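Clumeo Project Gallery: Teaching by Remote Control

Clumeo is a shared workspace in Dreltcombe where we record robot arms being driven by a person. The operator sits at the Asadi control station, moves both hands, and the arms follow. Each run is saved and later used to train the arm to do the task without an operator.

The task in this gallery is fruit sorting. The operator picks up one piece at a time and places it, then returns the hand to a rest position over the table. We recorded 100 runs of the task in November, 50 with each of 2 operators. Runs with a dropped piece were kept and marked in the log. 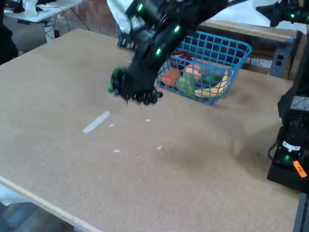
Robotic hand over the tabletop, with the fruit in the blue basket behind it. The green lights are on the arm.

New operators start with slow practice runs that are not saved. The thumb takes the longest to learn. Closing it too early pushes round pieces away from the fingers, and the banana needs a different grip from everything else. Most people settle on coming in from above and closing the fingers last.

A run ends when the operator presses the foot pedal. The Skomum software then saves the joint positions and the video together under one run number. Operators can discard a run up to the moment the next one starts.

Recordings from the fruit task are available to Clumeo members on the shared drive, in the folder named Asadi Fruit. Station bookings are made at the Dreltcombe front desk. Sessions last 2 hours, including setup.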